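The Oven Door

The firm was called Trollow and it occupied the upper floor of a former carpet warehouse in Memuvdale, above a shop that sold fishing tackle and, in October, fireworks. I answered their advert because it said no experience was needed and I had a great deal of that.

The work was opening an oven door. I should be fair and say that there was also closing it, but closing was a separate task with its own folder, and I wasn't trained on closing until my second month.

You did it with a gripper. It had a handle and a trigger and two black fingers with orange pads on the inside, and a camera that looked out over the fingers at whatever you were about to do. You picked it up, you went to the toaster oven, you took hold of the door handle and you lowered the door. Then you let go, shut the door with your other hand, which didn't count, and did it again. The robot, whose name was Perkeo, would be shown all this later and would learn from it. Perkeo lived in the next room under a dust sheet. I was told it was keen.

"Just do it the way you'd do it at home," said the supervisor on my first morning.

At home I open the oven with my foot, but I saw what she meant.

The target was 2730 openings. It was written on the whiteboard and underlined, and underneath it someone had written "good ones", also underlined. A good one was smooth, unhurried and free of what the supervisor called personality. I had assumed I had no personality where ovens were concerned. By lunchtime she had found 4 kinds. I hesitated on the approach. I flicked at the end. I came in from the left as if trying to surprise it. The last one she couldn't put a name to, so she did an impression of it, with her elbow out, and two people at the next bench laughed in recognition.

I went home and watched myself open things. I opened the fridge and there was the elbow.

You got better, of course. By the end of the first week I could do 20 in a row without a flick. By the end of the second I had stopped noticing the letters on the roof of the oven, and the red disc on its tray, which sat on the rack day after day being almost served. I never asked what the disc was meant to be. The man on the drawer bench said salami, and the woman who did cups said it was a matter of faith.

There was a rival school of thought at Trollow, and it sat across the corridor. They worked by remote control. They wore headsets and moved Perkeo's arm from a swivel chair, using a pair of sticks made by a company called Tapia, and they regarded those of us who did it by hand much as organists regard people who hum. Their argument was that the robot should learn from its own arm. Ours was that they managed 8 doors an hour and had once pulled the whole oven on to the floor, slowly, with the operator saying "no, no, no" the entire way down. They had kept the recording. It was labelled as a failure, and was said to be the smoothest motion in the collection.

I was proud of my doors, I'll admit that. You can't do a thing two thousand times and feel nothing. There was one in particular, on a wet Tuesday, where the fingers came in square and the handle simply went with them and the door laid itself down on the air like a cat on a rug. I stood there with the gripper in my hand. I looked round to see whether anyone had noticed. The supervisor marked it "OK".

Then the day came when they took the sheet off Perkeo. They wheeled it through to our room, as the oven was ours and we had been rather firm about that. Everybody stopped work. The remote people came and stood at the back with their arms folded. Someone had brought biscuits.

Perkeo raised its arm and considered the oven. It hesitated on the approach. It came in from the left, as if trying to surprise it. It took hold of the handle, quite gently, and brought the door down, and at the very end it flicked.

And then, although I'd swear it hadn't got one, it stuck its elbow out.

There was a silence in which I ate a biscuit.

"We took those ones out," said the supervisor. "I took them out myself."

She went off to look in the folders. The others drifted after her, arguing about whose folder was whose, and I went back to my bench. There were still closings to be done, and every closing has to start with the door down.
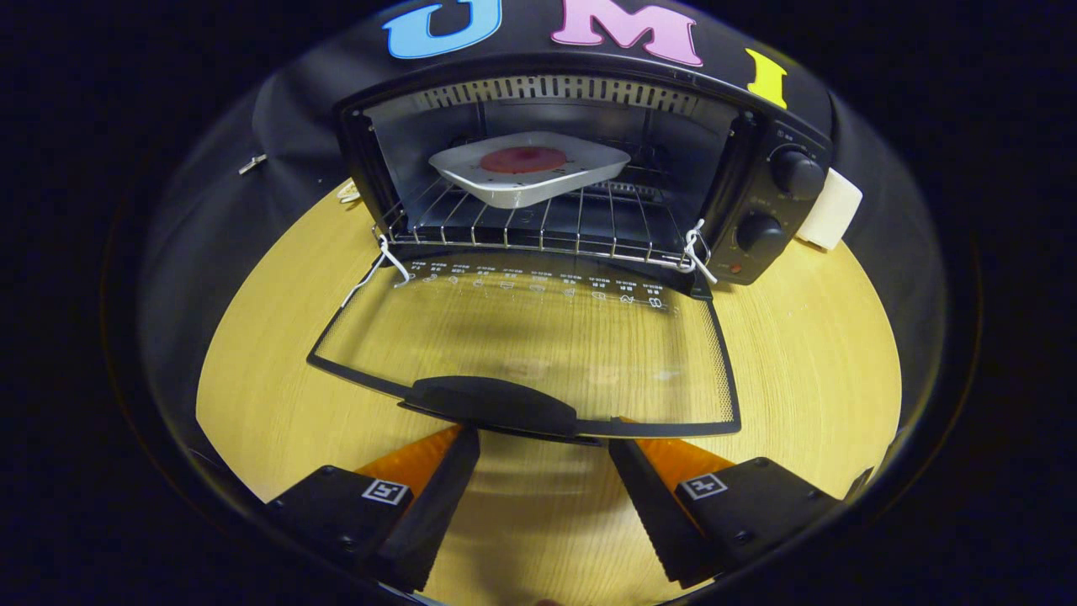
It seemed to the man on the drawer bench, who had come back for the biscuits, that I ought to be flattered. He had done drawers for a year and the robot had never picked up so much as a cough from him. I said it wasn't the legacy I'd had in mind. He said it was more than his children had taken.

I asked him whether he'd be showing it anything else today.

Left-handed drawers, he said, and took the plate with him.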